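Gripper day in Clendden

I finally made it to the open lab day in Clendden! I've been meaning to go for two years, and both times something came up (last year it was my car, let's not talk about my car). So when the sign-up page opened for October 30, 2026, I grabbed a spot before I'd even checked whether I could get off work.

The drive from Trullville is 29 miles, and it feels longer because the last stretch is all farm road. The lab is in a converted house at the end of a lane, which I loved. You walk in through what used to be a mudroom, somebody hands you a sticker and a cup of coffee, and then you just sort of wander. There were three things to see: the arm bench in the back, the camera table in the hallway, and the hand-held grippers, which is what I came for.

Quick background for anybody who only reads this blog for the 3D printing stuff. I've been building my own hand-held gripper since February, the kind you carry around like a grabber stick with a wide-angle camera on it, and mine is bad. The jaws wobble, the trigger sticks, and I put the camera so low that all it ever sees is its own knuckles. I wanted to hold a few good ones and steal ideas.

They had two to try. The first is called the Kiketti, and it's the light one, with straight sliding fingers. You squeeze and they come together on a rail, very smooth, no drama. I picked up a pencil, a key and a sock with it and felt like a genius. The second is the Sydorenko, with the linkage jaws, and it's a chunkier thing altogether. It felt strange for the first minute because the jaws swing in on an arc, so the place you think you're going to grab isn't quite where they end up. I missed the same sponge three times in a row with a small child watching me.

Then it clicked and I didn't want to put it down. You can get under the edge of things with it! Flat stuff that the Kiketti just pushed along the table, like a folded dish towel or a paperback, the Sydorenko scooped up with a bit of a roll of the wrist. I went back and forth between the two for most of an hour and the poor guy in line behind me eventually went off to look at the arms.

Both of them let you walk around the room with the camera running and look at the footage afterward, and I was way more interested in that than I thought I'd be.
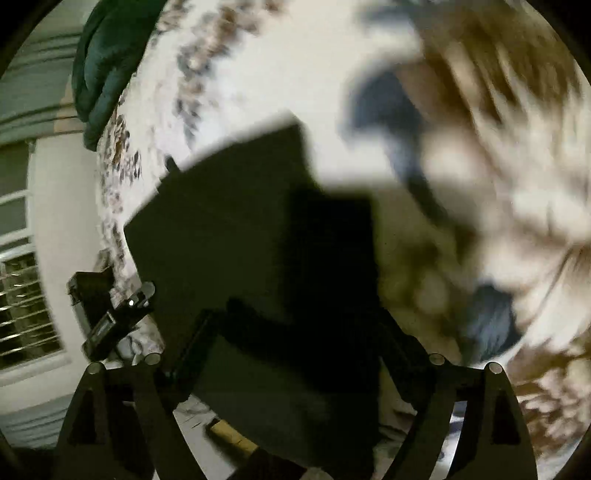
Round view, black corners, and the jaws right at the bottom where you want them.

Look how much you get in there with the jaws! I've got the corner of a window on one side and a whole patterned surface bending away on the other, and the pivots are still easy to pick out down low. Those pale round caps are such a simple idea. Everything on my gripper is black, screws included, and when I play my own videos back I can't tell where one link stops and the next one starts. I'm printing caps in light gray this weekend.

The other thing I noticed is how the big dark middle part eats up detail. Black on black on black. I asked about that and Tymofii Onyshchenko, who was running the gripper table, told me they'd gone back and forth on finishes for the Sydorenko. A lighter body is easier to make out in the picture but it throws glare back at the lens when you're near a window. He likes it dark. I'm still not sold, and I told him so, and we had a very nice argument over the cookie plate.

He also let me pull the trigger spring out of a spare handle, which was the highlight of my day (I know). They use a much softer spring than I do. Mine makes my hand cramp after ten minutes and I'd been telling myself that was normal.

I weighed the Kiketti on their kitchen scale and it came to 350 grams with the camera on. I didn't get to weigh the Sydorenko, the scale had wandered off by then, but my wrist says it's a good deal heavier. If you're doing short sessions you won't care. After more than 30 minutes of picking up towels I was switching hands.

The arm bench was fun too, though I didn't give it a fair shot. They had 4 arms set up and a controller you could swap between them, and the line was long all afternoon. I got one turn, stacked two blocks, knocked over a third. The camera table I skipped except to ask about lens covers, and I still scratched my notes so badly that I can't read the name of the one they recommended. If you were there and wrote it down, please leave me a comment!

So which would I take home? The Kiketti if I had to hand it to somebody brand new. For me, the Sydorenko, weight and all, mostly on account of those swinging jaws. I've already started redrawing mine with a linkage and I'm moving the camera up and back a good bit.

Parking is on the grass, so wear boots. Lunch was chili, and there was a second pot without meat that ran out early. I'll post the new jaw drawings once they stop being embarrassing.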